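Drotside Tabletop Arrangements: Data Card

Version 1.2
Last revised April 20, 2025
Maintained by the Drotside Interiors Archive

Summary

Drotside Tabletop Arrangements is a collection of photographs and written records of small decorative objects on desks, side tables and shared worktops. Its main subject is the vase and what is put in it: cut stems, dried stems and artificial flowers. Secondary subjects are the ordinary items that share a surface with a vase, such as cups, pen holders, small boxes and lamps.

The collection holds 527 records. Each record consists of one photograph, one catalog entry and one placement note. The records come from offices, reading rooms and rented meeting spaces in Nirnau, and from a smaller group of private homes.

Intended use

The collection was prepared for people who study or furnish interiors. Suitable uses include:

Teaching the vocabulary of vessels, rims, bases and stems
Comparing how flowers are placed in working rooms and in living rooms
Testing catalog software that must handle partly hidden objects
Illustrating guidance on desk layout

The collection should not be used to estimate the price or maker of any object. Makers were recorded only where the owner of the object supplied the information in writing. It should also not be used for plant identification. The entries describe stems and blossoms by color and habit, and no botanist has reviewed them.

Contents of the distribution

README: this document
catalog: one entry per record, in plain text
placement: one note per record, in plain text
photos: one photograph per record
glossary: terms used in the catalog, with preferred and rejected forms
changes: a list of corrections by version

Record numbers are not continuous. Numbers withdrawn in earlier versions have not been reissued, and users who cite a record should give the version as well as the number.

Catalog fields

vessel_color. The main color of the outside of the vessel, in everyday words. "Pale pink" and "light gray" are accepted. Trade names for colors are not.

vessel_material. Ceramic, glass, metal, wood, plastic or unknown. Glazed and unglazed ceramic are not separated in this version.

rim. Thin, thick, rounded, flared or damaged. More than one term may be used.

stem_color and blossom_color. Entered separately. Where a bunch contains several colors, the most frequent is given first.

stem_type. Cut, dried, artificial or undetermined. Catalogers are instructed to enter "undetermined" unless the owner has confirmed the type. Good artificial stems cannot be told from cut ones with confidence in a photograph, and the earlier practice of guessing produced many of the errors corrected in version 1.1.

height_mm. Height of the vessel without its contents, as reported by the owner. Values above 700 are treated as floor vases and are excluded from the collection. This field is blank in 60 records.

surface. Color and type of the surface nearest the vessel.

neighbors. Other objects on the same surface, in no fixed order.

background. Wall, window, shelf or open room, with color and material where these are plain.

Placement notes

A placement note is a short paragraph in full sentences. It explains how the arrangement relates to the room: whether the flowers stand against a plain or a patterned wall, whether they crowd the working part of the desk, and whether their color is repeated nearby. Notes may express an opinion, provided that it concerns the arrangement and can be checked against the photograph.

Notes were written by one cataloger and read by a second. Where the two disagreed, both opinions were kept – the second is introduced by the word "Alternatively."

Terms that cause difficulty

Vase and jar. A vessel is entered as a vase if it is in use for stems, whatever it was sold as. Drinking glasses holding flowers are entered as "glass, used as vase."

Branch and stem. "Branch" is reserved for woody material thicker than a pencil. All other material is entered as "stem."

Pen holder. The preferred term for any open container of pens or pencils. "Desk tidy" and "pen cup" appear in the Herrera set and are being replaced.

Sources

The collection combines three sets. The Nirnau set, with 300 records, was prepared by Drotside and is the most consistent. The Herrera set was donated by a furnishing firm of that name and leans toward larger vessels in reception areas. The remaining records form the Brurkska set, taken in private homes, where surfaces are more crowded and the neighbors field is correspondingly long.

Sample record

The following entry is given in the form used throughout the catalog file.

vessel_color: pale pink
vessel_material: ceramic
rim: thick, rounded
stem_color: gray-green
blossom_color: pale pink
stem_type: undetermined
height_mm: blank
surface: white tabletop
neighbors: black square pen holder with pen; white cup with mint-green lid; small white and gray box, lid open
background: brick wall, red and darker brown; white ceiling

Placement note: The blossoms are close in color to the vase and stand out softly against the brick. The slender stems lean to one side and give the bunch a loose outline. The desk items are plain and mostly neutral, so the pink remains the leading color. Alternatively, the mint-green lid competes with the leaves and might be better placed elsewhere.

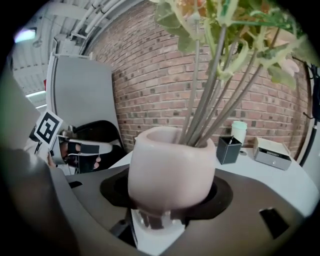 Known limitations

Glass vessels are underrepresented, and clear glass in particular. Transparent bases and stands are sometimes missing from the entries made before version 1.1.

Most photographs in the Nirnau set were taken in August, and the choice of flowers reflects the season. Users comparing rooms across the year should take this into account.

Color words were chosen by eye under mixed lighting. Pale pink, cream and light peach are the terms most often confused, and the second reader changed one of these three more often than any other entry.

Corrections

Corrections are accepted in writing and should give the record number, the field and the proposed wording. Changes to placement notes are made only when a statement conflicts with the photograph. Accepted corrections are listed in the changes file with the next version.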